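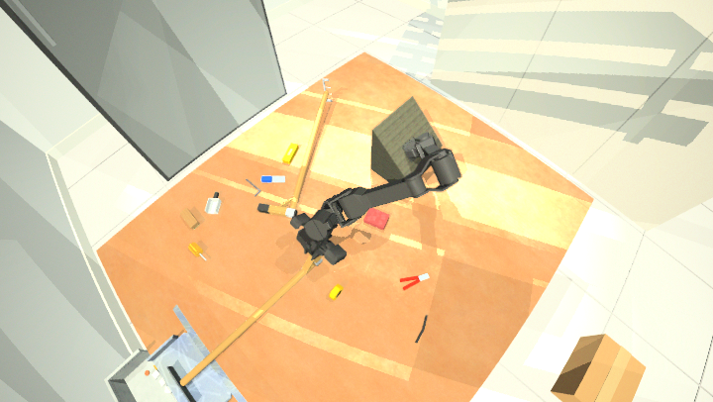

Mireille Hattar wants to know why a cardboard box is so strong when paper is so feeble that you can rip it with one hand while holding a biscuit in the other. She has asked her dad, who said "engineering" and left the room.

Well, Mireille, your dad is right, but he could have tried harder.

Find an old box and tear off a corner. Look at the torn edge, side on. There are three layers in there. The two outside ones are flat and boring. The one in the middle goes up and down like a very small, very tidy sea. Grown-ups call the flat sheets liners and the wavy bit fluting, and the whole sandwich is called corrugated board. Corrugated just means wrinkled, so you may now tell your grandfather he has a corrugated forehead. See how that goes.

Why do wrinkles help?

Take a sheet of paper and lay it like a bridge between two books. Put a coin in the middle. Down it goes. Now fold the same sheet backwards and forwards into a fan, open it a bit and lay it across the same two books. It will hold the coin, and the coin's friends too. My record is 16, and then the cat got involved.

A flat sheet bends easily because it is so thin. The folded one stands taller, and tall things are harder to bend. (Try bending a ruler the flat way, then the edge way. Use your own ruler.) In cardboard, the liners are glued to the tops and bottoms of the waves, so the waves can't spread out and go flat. All the space in between is air. A good part of any box is air, and people still charge you for it.

Which way up?

The waves usually run up and down the sides of a box, so each wall is a row of tiny columns standing shoulder to shoulder. Press down on the top and the columns push back. Lay the box on its side and it may squash more easily.

Boxes do have enemies. The worst is water. Paper is made of wood fibres clinging to each other, and when they get soggy they let go. A box left out in the rain will turn into porridge, only less tasty. The next worst is a little brother who sits on it.

When the box is finished with, it can be mashed up with water on purpose and made into new paper. The fibres get shorter each time round, so fresh ones have to be mixed in sooner or later.

Things to try

Build a bridge out of one piece of cardboard with the waves running from book to book. Then turn the cardboard so the waves run the other way. One of them is a rotten bridge. Write and tell us which, and please don't test it with the cat.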